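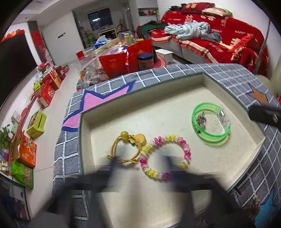

*Bracelets and a hair tie in a shallow tray.*

## Cleaning and storing costume jewelry

Most damage to inexpensive jewelry comes from moisture, perfume and friction in storage. Sort pieces by construction before cleaning any of them.

**Strung beads.** Do not soak. Elastic cord weakens when water stays in the knot. Wipe each bead with a damp cotton cloth and dry the piece flat for 12 hours.

**Solid plastic bangles.** Wash in lukewarm water with one drop of dish soap. Avoid alcohol and acetone, both of which can cloud clear plastic. Fine scratches can be reduced with Madex 701 paste on a soft cloth.

**Plated metal.** Use a dry cloth only. Dips such as Kullon are made for solid silver and will strip thin plating in 4 or 5 uses.

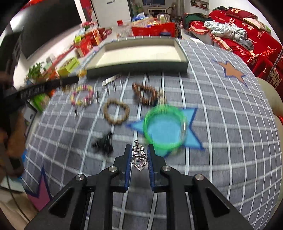
**Glued stones.** Keep these out of ultrasonic cleaners. Brush around the setting with a dry, soft toothbrush. If a stone is loose, lift it out, scrape off the old adhesive with a toothpick and reset it with a pinhead of two-part epoxy. Cyanoacrylate leaves a white haze on foil-backed stones.

**Tarnish on base metal.** Do not sand below 400 grit. Seal the bare area with clear lacquer, two thin coats.

**Storage.** One piece per bag, air pressed out, with an anti-tarnish strip in each. Tudia strips need replacing every May if the bags are opened often. Bathroom cabinets are too humid.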